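Tuesday, November 12, 2024

The Ziranance split, and a late night outside the Mensah
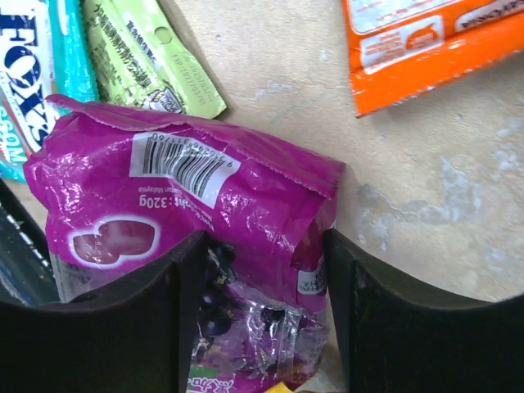
Before breakfast

Woke up to my phone buzzing itself off the bedside table, and before I'd even found my glasses I knew it had to be Ziranance. It's always Ziranance. My sister had sent me the same link three times, and so had the girls from my old work, and by the time the kettle was on I'd read the statement so often I could have recited it to the dog. They've separated. The two leads, the pair we've all been watching make eyes at each other over that ridiculous vineyard for five seasons, are "taking different paths with enormous love and respect", and would we please give them privacy at this time.

I know how this sounds from a grown woman with a mortgage and a load of towels to hang out, but I did have a little cry. Only a little one! I never met either of them, and I don't suppose I was ever going to, but their engagement was announced the same week I moved into this house, and the two things have got tangled up in my head. I remember sitting on a box in the lounge room with the telly on the floor, eating toast for tea, watching the pair of them giggle their way through a breakfast interview. It cheered me up no end at a time when I rather needed it.

The comments, which I shouldn't have read

There were 553 comments under the story when I looked at morning tea, and I read far more of them than was good for me. Half had decided it was his fault on the strength of a photo taken in the car park at the Wokberg festival back in June, where he's standing beside somebody in a hat. The hat has been identified as belonging to a co-star, a producer, and a yoga teacher, depending on who you ask. I've looked at that photo myself, and zoomed in on it, and I wouldn't like to swear to anything beyond the hat.

The other half had turned on her, which made me crosser. Apparently she "looked cold" on the red carpet. She was wearing a dress with no back to it, at night, in winter, so I should think she was cold. I typed out quite a long reply along those lines and then deleted it and went and hung out the towels.

What I will say, and I've been saying it to anybody who'll listen since last season, is that they'd stopped turning up to things together. He did Kernadholm on his own, all four days of it, and she was in a different city opening a homewares shop. My sister reckons people have jobs and you can't read anything into it. My sister also thought the first lot were getting married again, so I take her opinions on these matters fondly and with a good pinch of salt.

Whether to go at all

Now, the awkward part was that I already had plans to go in to the Mensah tonight. It was the cast evening, booked in for ages, a screening of the first episode of the new season with a bit of a chat on stage afterwards, and I'd missed out on a ticket by a whisker but had every intention of standing outside for the arrivals. I went back and forth on it all afternoon. It felt a bit ghoulish, turning up to gawp at people on a day like this. On the other hand I'd already ironed my good blouse, and I'd promised to get a photo of the frocks for my niece, who is doing textiles and is mad for beading.

So I caught the train in, telling myself I'd stand at the back and be respectful. I had a cheese scroll on the platform for my dinner, because I never learn, and spent the trip brushing bits of it off the blouse.

Outside the Mensah

There's a lovely feeling outside a theatre on a night like that, even a sad one. A lady next to me said she'd counted more than 80 of us along the barrier, and she'd brought a folding stool and was very generous about taking turns on it. We all had our theories, of course, and we all said we weren't going to talk about it, and then we talked about nothing else until the first car pulled up.

The supporting cast came first and got a huge cheer, bless them. The fellow who plays the vet signed everything that was put in front of him, including a parking ticket. The actress who does the wicked aunt is tiny — I had no idea, she must stand on something — and she was in a deep green velvet that I did manage to photograph, though it's come out blurry and mostly shows the back of a man's head.

He didn't come. They said at the door that he'd been held up, and there was a sort of sigh all along the line, and a couple of people went home then and there. But she came. She got out of the last car by herself in a plain navy suit, no sparkle at all, and walked the whole length of the barrier saying hello. Not one person asked her. I was so proud of us I could have burst. Somebody called out "We love you, darl!" and she laughed and put her hand on her chest, and in she went.

Home late

Missed the express by a minute and sat on the platform with my shoes off. The statement's been updated since this morning, with a line saying they both remain committed to the new season, and there's a rumour going about that they'd filmed the last of their scenes 48 hours before it all came out. I don't know how you'd do that, stand in a vineyard and say those lines. I suppose that's the acting.

The dog has forgiven me for being out. Must ring my sister in the morning about the hat, and find out whether my niece wants the blurry velvet or would sooner wait for the proper photos in the magazine on Thursday.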